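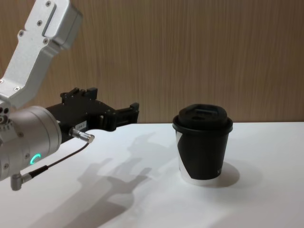

Hello Gillespie,

You asked for the March report to be shorter than the last one and to have fewer initials in it, so I've had a go at both. The money is on the separate sheet. What follows is where we've got to with the house rules for arms that share a table with people.

The rulebook is now at its second full draft. We started with 72 rules, copied out of every lab handbook I could borrow, and a good many of them were the same rule in a different hat. I spent most of the month with Srour merging them (thank you for agreeing to those extra days, I'd have gone under otherwise!) and the draft reads much better for it. It goes to the Brirkano team next, and they've promised to be rude about it.

The part I'm happiest with is the section on cups. We'd been testing grips on neat foam blocks, and Onley pointed out that people don't hand each other foam blocks. So the draft now says that any arm cleared for table work must be tried on ordinary throwaway things, paper cups with lids included, and that a cup is tried empty, then with cold water, and never with anything hot while a person is within reach. There's a rule on approach as well: the fingers stop short, the operator says "closing" out loud, and only then do they close. It feels daft for the first hour. After that you miss it when someone forgets.

Cables got a page of their own. Each one is checked at both ends before power goes on, and the person who checks it signs the sheet themselves — no signing for a mate who's gone to lunch. I've also written in that a status light is never to be taken as proof that an arm is safe to touch. People do love a green light, and I wanted that one in plain words near the front.

We've logged 902 grip attempts under the draft rules so far. I'm not going to hang a big claim on that number, as the early sheets were filled in before we'd settled what counts as a slip, and Orivach is going back through them now. I'd sooner give you a late figure than a wrong one. There were 2 near misses, both written up in full and both to do with somebody leaning in to straighten an object by hand. The rule on that was buried on page 6. It's on page one now.

What's slipped is the training session for new operators. I had it down for this month and the slides simply aren't ready — my fault, I kept fiddling with the rules they were meant to explain. It'll run in April, and it doesn't change the budget.

Two things I need from you, please: a yes or no on printing the rules as wall cards, and the name of whoever at your end should sign off the final version.

All the best, and do ring if any of this is unclear. Mornings are easiest, before ten.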